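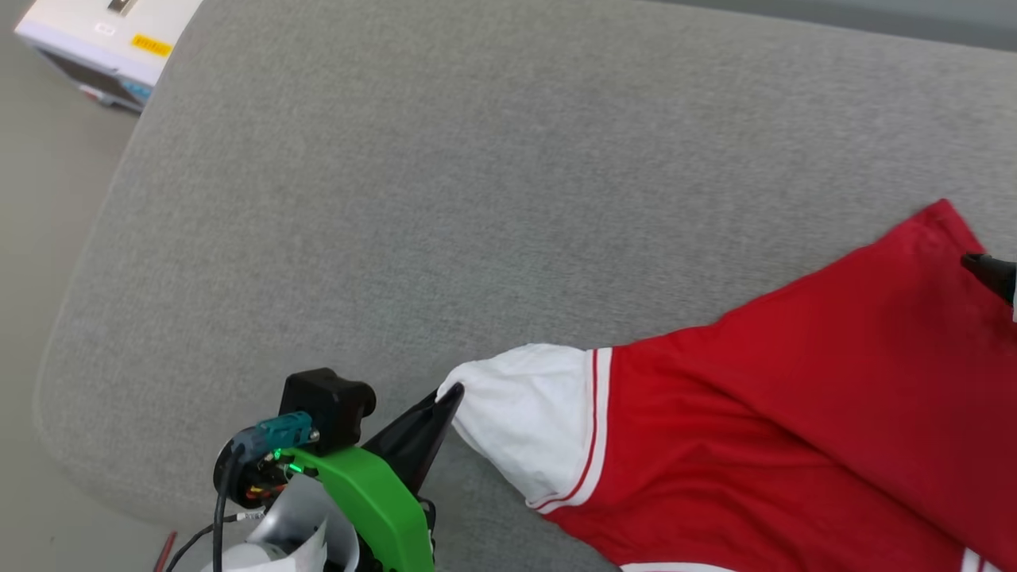 Should a club shirt be folded before or after the trim is pulled straight? After. A twist left in the trim sets a crease across the body of the shirt, and the crease stays there in storage.

02/07/2020
By Colin Mellor

This gallery covers the folding of returned kit at Sindside, where the football section stores its shirts between seasons. The method is the same for tops with long or short sleeves. Shirts are sorted by main colour, checked for loose threads and open seams, folded to a width of 300 mm and stacked with the collar at the back. Each stack holds 13 shirts. A taller stack leans and has to be done again.

Storage width is fixed by the Pestari boxes, which take two stacks side by side with a small gap at the lid. Kit for the August fixtures goes in last so that it comes out first. 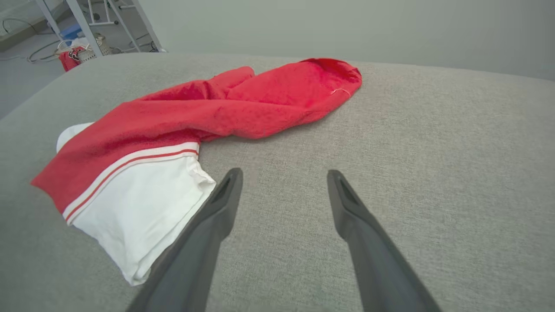

Two-colour kit needs more care than plain kit. The join between the colours is usually the stiffest part of the garment, and the cloth on either side of it moves at a different rate when pulled. Smooth outwards from the join, first one side and then the other. With red and white tops, such as the one bunched up on the grey upholstery, the striped trim is a useful guide: lay it in a straight line and most of the twist comes out of the red part. Loose threads are snipped at this stage and never pulled. Sleeves are turned in last – cuff to shoulder, then flat across the back.

A firm sofa seat is a fair folding surface if the weave is fine. The cloth grips slightly and the shirt does not slide, although the rounded front edge cannot be used for squaring up. Work towards the back, where there is more flat area. A table is quicker for large batches.

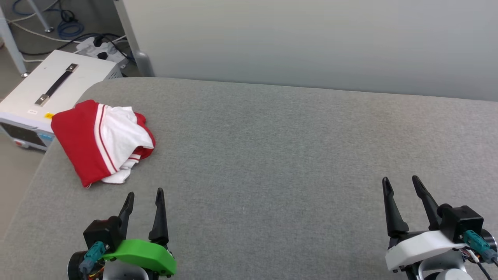 Thandeka Zulu writes that she gave up folding match shirts after 5 seasons and now rolls them from the hem, which takes less time and leaves no line across the number. She adds that rolled shirts must be packed tightly or they open in the box.

Rolling was tried here with the Norkport boxes and the shirts did come out with fewer creases. Sizes were harder to read – the label ends up inside the roll – and 4 boxes had to be emptied to find one medium. Folding was kept for shirts. Socks and shorts are rolled.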